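Shared workshop builds its own hand-held gripper

Members of the Tarum workshop have put together a hand-held gripper for recording everyday tasks, and plan to publish the parts list in November. Crescencio Ortuño, who started the build, said the pale plastic housing went through two full redesigns before the ribbed pad sat right in its cutout.

The group is now collecting short recordings of people picking up and setting down household items. It has 443 so far — 100 of them made in a single evening. A second gripper, named Jament, is being printed.

The workshop is open to visitors from 6 p.m. 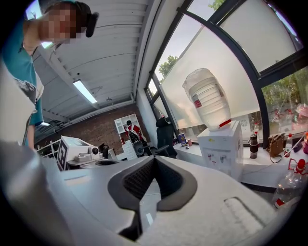 The gripper at the Tarum workshop, near the window and water cooler.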